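Two Days at the Jillico Ski Works

May 26, 2020

I have been skiing on Jillico skis since I was a kid in hand-me-down boots, so when the factory opened its doors last October for its preseason visit I put my name down before I had even asked for the time off. I'm only now getting my notes typed up (there's been plenty of time at home this spring, and no snow to blame for distracting me).

First thing to know: it is not easy to find. The road up from the valley has one sign, and it's behind a tree. I drove past it twice and ended up in the lot of a sawmill, where a man pointed back down the hill without taking his gloves off. He'd clearly done that before.

There were 10 of us in the group, mostly club racers and a few parents who wanted to know what they'd been paying for all these years. Our guide was Myfanwy Gough, a former downhiller who now runs the race room. She talks fast and walks faster, and I spent most of the morning half a hallway behind, catching the ends of sentences.

We started with the cores. I had always pictured somebody carving a ski out of a plank, and it's much more like making a very long, very fussy sandwich. The wood strips get glued up, planed, checked and stacked, and then everything goes into the press with the base, the edges and the top sheet. Gough let us flex a slalom core and a downhill core one after the other. The slalom one felt springy, like a diving board for a cat. I could hardly move the downhill one at all!

The race room was what I'd really come for. It's smaller than you'd think and smells of hot wax, and every pair in it has a strip of tape with handwriting on it that means nothing to an outsider. I asked what one of them said and got a nice smile and no answer. Fair enough. One of the parents asked how many pairs a speed skier goes through in a season, and Gough said a top racer might have 70 in the rotation and fall in love with 2 of them. The rest get tested, grumbled about and handed down.

She told a great story about a pair she named Cerka, after her grandmother's goat, because they were ugly and would not be told where to go. She won her only national medal on them. They're hanging over the coffee machine now with the bases all scratched up, and I got a little emotional about it, which I'll put down to the early start.

Lunch was soup and dark bread in the canteen. I sat next to a coach from the Wasilewska club who had driven through the night with a thermos and a bag of sunflower seeds, and we talked about start gates for an hour. Her theory is that young racers lose more time in the first 5 gates than anywhere else on the hill, and that they all want to work on the finish instead because that's where the people are. I've been thinking about my own starts ever since. They're terrible.

The second day was the tuning workshop, and I'd pay for that one again tomorrow. We each brought a pair from home. Mine got turned over, looked at and put back down very gently, the way a vet handles bad news. I had been setting the side edge by feel for years, and my feel is off by a good bit.

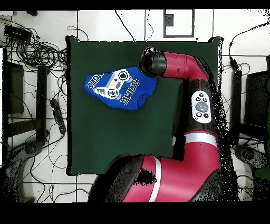 So I got the beginner's lesson: clamp the ski properly, use the guide, take long light strokes with the file, wipe, look, do it again. Don't press. I pressed, and I got told off, and by the end of the afternoon I had one edge that I was proud of and one that Gough fixed while pretending to show me something else.

We finished at Nalimance, the little hill across the river where they do their test runs. There wasn't any snow yet, just wet grass and the lift towers, but we walked up the course anyway and she showed us where the roll comes that you can't see from the start. From the top it looks like nothing at all. Standing under it, I was glad to be in hiking boots.

If they run the visit again, bring a warm layer for the press hall (the big doors stay open), bring your own skis for day two even if you're embarrassed by them, and look for the sign behind the tree. The shop by the exit takes cards, and the seconds rack is on the left. I came home with a pair of slalom skis that have a tiny flaw in the top sheet, and I still haven't had them on snow.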